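**Winter clothing drive opens at Drarkham hall**

2024-06-05

The Etetti Street hall in Drarkham is taking in winter clothes again, and organisers say mittens, gloves and thick socks are what they're short of. Last winter the drive gave out 418 items, most of them coats and jumpers. Small things went in the first fortnight.

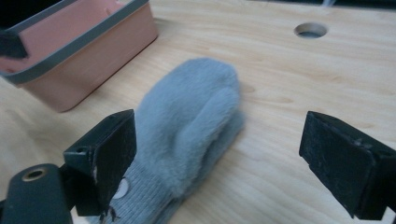

Drop-off is at the side door from 9 am to midday until the end of the month. Clothes should be washed and dry. Pairs should be pinned or tied together at the cuff, as odd ones can't be handed out. Torn linings are fine if the outside is sound, and a mending group meets at the hall on the first evening of each month.

Tekle Araya, who runs the drive, said the list of families asking for help had grown to 244 since February. He put that down to power bills and to the closure of the Ngcobo Road op shop, where many people used to buy children's gear for a couple of dollars.
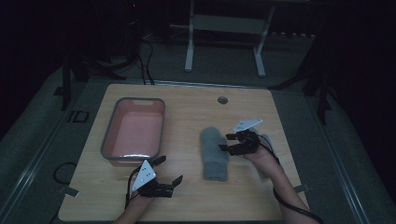
Robel Abera said the hall should open on at least one evening as well, as people on day shift couldn't get there before midday and were leaving bags on the step in the rain. Araya said he would try a late session if he could find two more people to staff it.

Transport firm Evelon will take up to 50 bags to the outer townships free of charge. Bags for that run need to be labelled by size and left inside the hall, on the left past the kitchen. 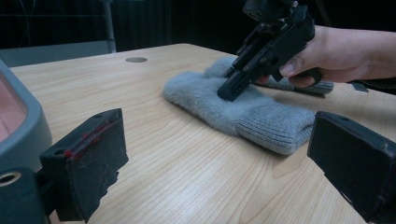 *A gray knitted glove on a wooden tabletop.*

Shoes, bedding and toys are not being accepted this year.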